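Brirora is finally getting collected (and I am so ready)

Sun 11 March

I've been nagging anyone who would listen about Brirora for ages, so you can imagine the noise I made at breakfast when Grudel announced they're putting the whole manga out in print. The whole thing! Until now the only way to read it was the magazine run, and my own stack has a gap in the middle where I skipped a summer like a fool.

The plan is five volumes, over 900 pages of comics in all, with the color openers kept in color. The first one is due in December. Grudel says the lettering is being redone from scratch, which makes me happy, as the magazine version squeezed its sound effects into the corners so tightly that I gave up on reading half of them.

If you've never met it, Brirora is about a lighthouse town where the keepers trade shifts with ghosts. It starts out silly (there's a long chapter about soup) and then gets under your skin somewhere near the end of the second story arc. I cried on a bus over it.

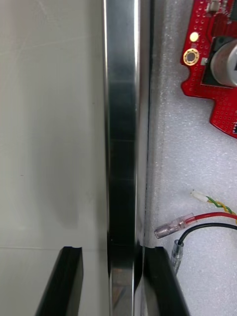 What about Tukano?

Same publisher, same announcement, a lot less detail. Tukano is the short companion series, the one set on the ferry, and all we got was a line saying it's "being looked at" for a single book. I'd guess it hangs on how the first Brirora volume sells. My copy is as good as ordered, so that's me doing my bit.

There's a special edition too, with a slipcase and a 396-page sketchbook. It's only being sold through the Lương shop, and they're holding each customer to 4 copies. Who needs 4? Preorders aren't open yet and there's no price, but the shop has a sign-up list going and I put my name on it before I'd finished my coffee. I'll post again when the covers are out.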